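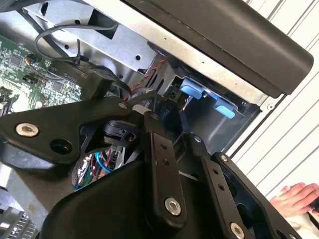 About Rivach

Rivach sells and looks after barcode label printers, shelf label kit and the handheld scanners that go with them. Small shops mostly. Garden centers, hardware, pet supply, a few bakeries, two wine merchants who argue with each other through us. If you have shelves and prices you probably need what we do, and you probably have a drawer full of curled up labels that won't stick.

We're in Juruscombe, behind the tire place. Ring the bell twice, the first ring doesn't always take.

How it started

Lino Morelli ran the back office of a hardware store and spent most of his evenings re-pricing screws by hand. Bought a secondhand thermal printer, couldn't get it to talk to the till, worked it out in the end. Then the shop next door wanted one. Then their cousin. Kavitha Gounder joined after that to do the software side and, soon enough, the invoices, which were in a shoe box.

That was seven years back. Now 31 shops have us on a monthly plan and plenty more call when something jams.

What we do

Label printers — desktop and the bigger industrial ones, sold or rented. We set them up before they go out, load your label size, print a test roll and send the test roll with it so you can see what it should look like.

Setup with your till or stock system. Most of the common ones are fine. If you run something old or home made tell us early please, it can be done but it takes Kavitha a couple of days and she'd like to see an export of your item list first. A spreadsheet will do.

Labels and ribbon. We keep the usual sizes on the shelf, plus freezer grade and the outdoor ones for plant pots. Odd sizes are cut to order, minimum 40 rolls, sorry, that's where the cutter draws the line and we can't shift them.

Repairs. Printheads, platen rollers, cutters, power boards, feed sensors. We repair machines we didn't sell. Bring it in or we collect within the county. A worn printhead shows up as thin white lines down the label, always in the same place. Clean it first with the alcohol pen, half the time it's just glue. If the line stays, call.

Scanners too, chargers, cradles, batteries.

Piras

Piras is our own bit of software. It sits between your price list and the printer and sends out only the labels that changed overnight, in aisle order, so whoever opens up at 7 can walk the shop once and be done. Kavitha wrote the first version for one garden center and it had their aisle names baked in, so for a while everybody's labels said Bulbs & Seed at the top. Fixed now.

It comes with the monthly plan. You can buy it on its own as well but ask first if your printer is supported, the list is on the downloads page and it's slightly out of date.

What it costs

Depends on the printer, obviously. Monthly plan covers one printer, Piras, phone help, a loan machine while yours is with us and a cleaning kit twice a year. Second printer at the same adress is half price. No long contract, month's notice either way. Labels are extra.

Collection and return is free if you're on the plan. If you aren't, we'll quote before we open anything up and you can say no.

Who you'll talk to

Lino answers the phone until mid afternoon, then he's usually out on visits. Kavitha does the software calls and is better by email. There's a part time bench person as well, and someone in for stocktaking in May when it all goes a bit mad with the garden trade.

If you leave a message, leave the printer model. It's on the sticker underneath or on the back. Serial number if you can read it. "The gray one" is half the shop.

Clornutel

People ask, so — yes, Clornutel was the name we traded under at first. Same people, same phone number. Old Clornutel stickers on your machine are still good and so is any warranty that came with it. We kept nearly 400 of those stickers and we'll be using them up on the inside of lids for years.

Things we don't do

Receipt rolls. Card terminals. Office printers, the inkjet kind. We get asked alot and there's a good shop on the main street for all three, we'll give you their number.

We also don't sell the very cheap handheld price guns any more. Too many came back.

Visiting

Open 8:30 to 5, shut for lunch but somebody is normally in if you knock. Parking out front for two cars, more round the side if the tire people aren't busy. Bring the power supply along with the printer please, even if you think it's fine. And take the roll out first, they bounce around in the car and bend the guides.

Trade accounts, ask for Kavitha. Everything else, Lino.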